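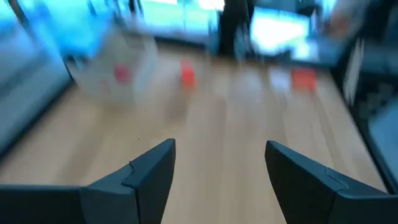 The light wooden table, the clear box, and some of the red ones.

January, evening

The table is the only place in the apartment where I can put things down and look at them properly, so tonight the blocks were on it again. I wanted to finish the sorting before I write to the woman in Onderside who maybe wants to buy them. I did not finish. But I know more than yesterday and I want to write it down before I forget.

When I bought the carton at the flea market in Mevstead, the seller told me there were 200 blocks in it. I believed him and paid 20, and I carried it home on the bus on my knees. Now I have counted them two times and I do not come to 200. The first time I had fewer, the second time fewer still, so at least one of my counts is wrong also. I will do it a third time on the weekend with a pencil and paper, and put a small line for every ten.

The difficult part is the red. In my language we have one word that I would use for all of them, but when they are next to each other on the wood they are clearly not the same. One is red, another is more orange, and there are some in the middle where I change my mind depending on the lamp. I tried to make two groups and had to make three, and after supper I went back to two. The white ones are easy. I like the white ones for this.

I thought also about the shapes. The flat ones should go together, I think, and the ones that can stand up should go together, and the color comes only after that. If a child plays with them, she will look first for the shape. When I was small we had a set at my grandmother's house in Pruseck and I never asked for a red one, I asked for a long one. It is strange that I remember this so well and do not remember what we built.

For the boxes I use the clear plastic ones from Sawatzky, the hardware shop near the station. They are not beautiful but I can see what is inside without opening the lid – and I open lids too often, it is a bad habit and then I begin to sort again from the start. I have enough of them for the shapes but not for the shapes and the colors both. So I must decide, or I must go back to the shop.

The table needs care too. I oiled it in the fall and the grain came out very nice, long and warm, and I do not want scratches from the corners of the blocks. I looked for my old felt cloth for half an hour and did not find it. It is possible that I cut it for the legs of the chairs.

The woman in Onderside asked if the set is complete. I must answer her honestly that I do not know what is complete. I found one page on the internet with a list for a set that looks similar, and there the number was 428, which would mean that I have not even half. But their blocks had green in them and mine have no green at all, so perhaps it is another set. I will tell her both things and she can choose.

It is almost eleven. The kettle is on. Tomorrow I want to wash the flat ones in warm water with a little soap, and dry them on the blue towel, not on the heater. My neighbor dried hers on the heater last winter and two of them split.

I must also remember to buy pencils.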